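The Long Life of the Temporary Fix

The bucket under the skylight in the Lollham town library has been there for 19 years. It has a name, Gerald, and a laminated card asking children to keep their hands out of it. When the roof was finally replaced the staff emptied Gerald, wiped him down and put him back, because the new skylight leaked too, a foot to the left.

I went to Lollham in December to look at the bucket, which tells you something about the kind of journalism I do. But I had been thinking about temporary fixes for a while. My own kitchen drawer has been held shut by a folded bank envelope for so long that the bank on it no longer exists. The drawer works beautifully. When a friend offered to repair it properly I felt a flash of something close to grief.

Every building has these arrangements. So does every marriage, every car over ten years old and, I am told by people who would know, every piece of software that pays anybody's wages. There's a wedge of cardboard, a loop of string, a chair that mustn't be moved. They were put in on a busy afternoon by someone who fully meant to come back. Then the someone got a new job, and the cardboard stayed on and made a career of it.

Man-sik Ban has spent 16 years as a building inspector and now runs a two-room firm called Ivari that goes into old offices ahead of renovations and makes a list of everything holding up everything else. He is a cheerful man with a flashlight clipped to his shirt pocket, and he talks about other people's repairs the way some men talk about trout.

"You can date them," he told me, lying on his back under a sink. "Duct tape goes gray, then it goes shiny, then it goes away and leaves the glue. If the glue's holding, I leave it on the list as structural."

His longest list ran to 464 items, for a former insurance office over a shoe store. Item one was a doorstop. The doorstop was a phone book, the phone book was also leveling a filing cabinet, and the cabinet was the reason the window stayed open two inches, which was what kept the boiler closet from getting stuffy. A tenant had taken the phone book once to look up a plumber. They ended up needing the plumber.

What struck me, going down the list over a sandwich, was how little of it was bad work. Somebody had shimmed a shelf with paint stirrers and then sanded the ends so they wouldn't catch a sleeve. Somebody had wrapped a rattling pipe in a wool sock and sewn the sock closed. You don't sew a sock onto a pipe unless part of you knows it's staying.

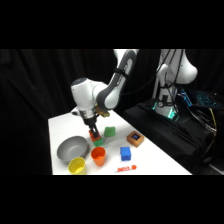

The strap is Ban's favorite class of temporary fix, and he will defend it against all comers. String frays and tape gives up, but a strap goes around a thing, gets pulled tight, and is never thought of again. He finds them on water heaters, on banisters, on the lids of pianos. Expensive equipment is no protection, either: look at the white robot arm with its gripper closed on the orange-red block on top of the green one, all smooth rounded links, and there near the top is a thin black strap wrapped around it, with a black cable trailing off to the right. Ban has a drawer of straps at home, sorted by length. He has never bought one. They come off jobs, and the jobs, he says, are usually sorry to see them go.

The proper fix, meanwhile, has a worse record than its reputation suggests. At Sundaram, a family restaurant where I have eaten more lentils than is wise, the swinging door to the kitchen used to be slowed by a dish towel knotted over the top hinge. It was an ugly towel. It had a rooster on it. A year ago the owners paid for a real door closer, a handsome metal thing with an adjustment screw, and the door now shuts with the conviction of a bank vault. Two waiters have been hit by it. The towel is back, tied around the closer.

I don't want to be sentimental about this. Some temporary fixes are a disgrace, and a few are a felony. Ban keeps a separate page for the ones that frighten him, and he wouldn't let me copy it down, though I saw the words "coat hanger" and "fuse box" on the same line. He has also walked out of one building and refused to go back in until a certain broom handle had been discussed with an engineer. His rule is simple enough: if it fails, what lands, and on whom? A drawer that slides open embarrasses you. A ceiling has other ideas.

There is a business in all this, naturally. Flikier, a start-up with a very nice font, will sell you a kit of tidy brackets, pads and wedges in matching slate blue, so that your makeshift repairs can look intentional. I ordered one. The wedges are well made and I have tried them on the kitchen drawer, one after another, with real goodwill. The drawer prefers the envelope. I did use the box the kit came in, folded twice, to stop the bookcase from rocking.

Back in Lollham, the librarian at the front desk let me watch Gerald at work. It was raining, and the drip came down at an unhurried pace while a man read the newspaper next to it. She told me there had been a proposal to reseal the skylight in the spring, and that people had been asking, in a worried sort of way, what would happen to the bucket. I asked what she told them.

"That it's the spring," she said. "We said spring for the last one."

She moved the bucket an inch toward the wall with her foot, listened for the drip to hit the middle, and went back to the desk.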